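Skiria Ride Planner - Setup Guide
Section 4: Loading a rail trail route and getting out the door

Applies to Skiria head units on firmware 85 or later. Last edit 12/23/21, J. Llanos.

Before you start
Charge the unit to full. Phone with the Pristix app, bluetooth on. Route file saved to the phone, not just the link in your email.

4.1 Load the route
1. Open Pristix. Tap Routes, then Import.
2. Pick the file. For this section we use Toledo to Cornent, the old branch line, gravel most of the way.
3. Wait for the green tick. Big files take a minute. Don't lock the phone.
4. Tap Send to Unit. Unit beeps twice when its got it.
5. On the unit, hold Menu, scroll to Saved, check the name shows up.

Note: error 485 means the file is too big. Split the route at the halfway town and send it as two.

Note: names longer than one line get chopped on the unit. Still works. Rename in the app if it bugs you.

4.2 Set the surface type
1. Menu, Ride, Surface.
2. Choose Gravel. Auto guesses wrong on old rail formation, keeps picking Road because the grade is so flat.
3. Set rerouting to Ask. If left on Always it'll send you out to the highway at the first closed gate.
4. Save. Back out with the left button.

CAUTION: Creek crossings are not marked as hazards on the base map. Old bridges on this line are mostly gone and the track drops down to the water and back up. Steep, loose, walk it if unsure. Do not cross if the water is moving over the causeway.

4.3 Add water and rest stops
1. Open the route in the app. Long press on the line where you want a stop.
2. Choose Water, Food or Rest.
3. Add a note if you need one (gate code, tank round the back, etc).
4. Resend to the unit. Stops don't sync on there own.

Yesenia Huanca's stop list for Toledo to Cornent is in the app under Shared, number 786. Checked in October. Tank at the old siding was low then, so carry extra.

4.4 Pack
1. Lay your kit out the night before. Sort by when you'll need it.
2. Warm layer and rain jacket on top, where you can grab them.
3. Spare tube, pump, levers, multitool in the frame bag.
4. Clothes for the far end at the bottom, or leave them in the car at Cornent.

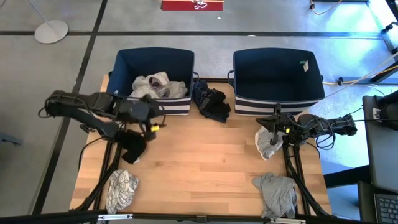

Fig. 4-3. Clothing and striped storage bins at the table.

5. Unit goes on the mount last. Quarter turn till it clicks. Tether on.

CAUTION: No phone signal for long stretches past the second cutting. Tell someone your start time before you leave.

4.5 Start the ride
1. Stand outside, clear sky, wait for the satellite icon to stop blinking.
2. Saved, pick route, Start.
3. If it says Off Route in the carpark, ignore it and roll to the trailhead. Clears once you're on the line.

Screen frozen? Hold both side buttons until it restarts. Your ride so far is kept. If code 833 shows after restart, see Section 7.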